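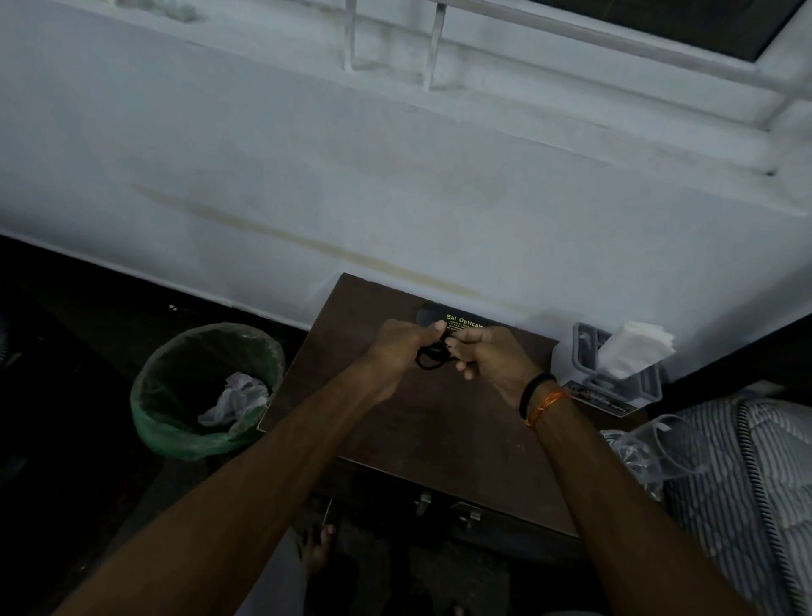

One reader wrote to me in February that she had recorded the same task for a whole evening, and her model still could not tell where one action stops and the next begins. I have made the same mistake myself, so this page is mostly about that problem.

I collect examples for Lodance, a small project which learns household tasks from first-person recordings. Our first set had 1705 clips and we could use 1309 of them. Most of the others were lost for simple reasons, and you can avoid these at home.

Choosing the task

Take a surface that you use every day, for example a bedside table. Write the task as one short sentence with one verb and one object: "fold the glasses", "pick up the napkins". If you need the word "and", you have two tasks. Record them one after another if you like, but label them separately.

Setting up

1. Sit or stand as you normally do at this place. Your arms should come into view by themselves.
2. Put the camera on your head and look at the middle of the surface. Make a short test and check that both hands stay visible when you reach to the far side.
3. Leave the other objects where they are. A bin, a tray, a cup, the edge of a bed — all this belongs to a real room and the system must learn to work beside it.
4. Switch on the lamp if the colour of your object is close to the colour of the table. Dark glasses on dark wood are difficult.

Recording

Begin with your hands at rest and count silently to two. Do the action at your usual speed, then release the object and take the hands away. For one action, 40 seconds is the upper limit in our set. When something drops, do not stop the camera. Pick it up, finish, and write "drop" in the notes column.

Soft things need more patience. A stack of paper changes its shape each time you hold it, so we ask for more repeats than for a hard object, and with different grips.

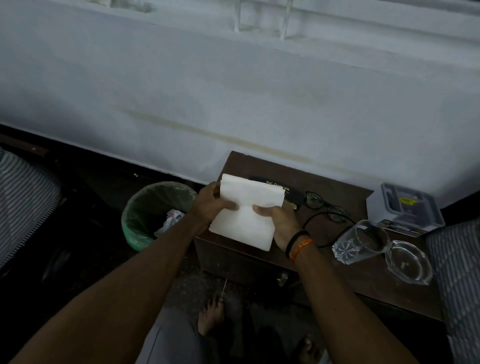

Should both hands always do something? asked a commenter on the old version of this page, who was afraid that a passive hand would confuse the training. It does not have to move. If one hand only holds, label it "hold" and give it the same start and end as the other hand.

Labelling

Mark the start at the first contact with the object and the end at the last contact. Do this on the same day, while you remember what you wanted to do. We use a tool named Susau, but a spreadsheet is also good: clip name, verb, object, left hand, right hand, notes.

Before sending, watch every clip once without stopping. Take out clips where a face or a private letter is readable, and check that no clip has two labels. Then put them in one folder with the sheet.

Last changed 22 August 2026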